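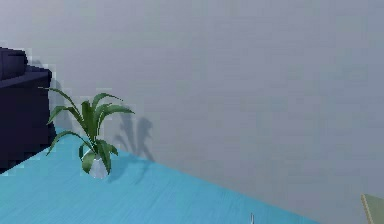 Kalk müsse man vor allem warten lassen, bekamen wir schon am Tor zu hören, und wer keine Geduld habe, der solle lieber im Baumarkt eine Dispersion kaufen. Das war ein strenger Empfang für einen Tag der offenen Tür, aber er wurde freundlich gesprochen, und danach gab es Kaffee.

Die Farbenwerkstatt Rivirau liegt am Rand von Provholm, hinter dem alten Güterbahnhof. Ich bin mit dem Bus gekommen und eine Haltestelle zu früh ausgestiegen, deshalb habe ich die Begrüßung im Hof verpasst. Wer auch einmal hinfahren möchte: Die Haltestelle heißt Güterstraße, der Eingang ist aber auf der anderen Seite, und man muss durch die Unterführung gehen.

Ich interessiere mich für Wandfarben seit unserem Umzug. Unsere Wohnung ist in einem Haus, in dem früher alles mit Kalk gestrichen war, und die Vormieter haben mehrere Schichten moderne Farbe darüber gelegt. In der Küche löst sie sich in großen Stücken ab. Ich wollte also nicht nur schauen, ich hatte auch Fragen mitgebracht, auf einem Zettel.

Der Rundgang begann bei den Gruben. Der gelöschte Kalk liegt dort unter Wasser und wird mit der Zeit immer feiner. Man durfte eine Probe zwischen die Finger nehmen, mit Handschuh. Sie fühlt sich an wie sehr fetter Quark. Die älteste Grube ist seit sieben Jahren gefüllt und wird nur für Restaurierungen geöffnet. Eine Grube, die an diesem Tag offen stand, fasst 2.005 Liter. Die Zahl steht mit Kreide auf dem Deckel, und ich habe sie mir gemerkt, weil sie so merkwürdig genau ist.

Danach kamen wir in den Raum mit den Pigmenten. Hier hätte ich gern den ganzen Nachmittag verbracht. Es gibt 31 Grundtöne, fast alle sind Erden, dazu einige Schwarz- und Grüntöne. Nicht jedes Pigment verträgt den Kalk, manche verlieren schon nach Wochen ihre Farbe. Das wusste ich nicht. Ich hatte zu Hause ein kleines Glas mit Blau gekauft, und nach der Beschreibung auf meinem Zettel wurde mir davon abgeraten.

Beim Grau haben wir am längsten gestanden. Auf der Musterkarte sehen die hellen Grautöne fast gleich aus, an der Wand sind sie es gar nicht. Einer wird neben Holz rosa, ein anderer wirkt am Abend grünlich. Zu einem türkisfarbenen Tisch und einem dunklen Sofa würde ich selbst immer ein kühles, helles Grau nehmen, weil die Wand dann ruhig bleibt und auch der Schatten einer Pflanze schön darauf zu sehen ist. Eine Besucherin neben mir war ganz anderer Meinung und wollte alles in Ocker. Wir haben uns darüber eine Weile gut unterhalten.

Der beliebteste Ton der Werkstatt heißt Baptiste, ein gebrochenes Weiß mit ein wenig Umbra. Woher der Name kommt, konnte man mir nicht sagen. Ich habe ihn auf drei Untergründen gesehen: auf frischem Putz, auf altem Putz und auf einer Gipsplatte mit Grundierung. Auf dem frischen Putz war er am schönsten, auf der Gipsplatte wirkte er ein bisschen müde.

Am Nachmittag durfte man selbst streichen. Man bekommt eine breite Bürste und arbeitet in Achten, also in Kreuzbewegungen, immer dünn und nass in nass. Die Farbe ist beim Auftragen fast durchsichtig, und man denkt, man habe etwas falsch gemacht. Erst beim Trocknen wird sie deckend. Mein erstes Feld wurde fleckig, denn ich hatte den Putz zu wenig vorgenässt. Das zweite war besser. Eine Schutzbrille ist Pflicht, auch für Leute, die schon eine Brille tragen.

Zu meiner Küche: Man hat mir geraten, die alten Schichten ganz abzunehmen, mit Spachtel und Dampf, und erst dann über Kalk nachzudenken. Das habe ich befürchtet. Für die Decke könne ich die alte Farbe vielleicht behalten, wenn sie überall noch fest sitzt. Prüfen soll man das mit einem Streifen Klebeband, den man andrückt und schnell abreißt. Ich habe es am selben Abend versucht. An der Decke blieb das Band sauber, neben dem Fenster leider nicht.

Noch einige praktische Angaben. Der Eintritt war frei, der Streichkurs kostete 60 Kronen mit Material. Im Hof gab es Suppe und Brot, die Suppe war gegen zwei Uhr schon aus. Der Boden bei den Gruben ist rutschig, feste Schuhe sind besser. Den nächsten offenen Tag soll es im September geben, die Anmeldung für den Kurs läuft dann über eine Liste im Laden. Musterkarten kann man gegen Pfand mitnehmen. Meine liegt noch auf dem Fensterbrett in der Küche, und ich muss sie bis Ende Mai zurückbringen.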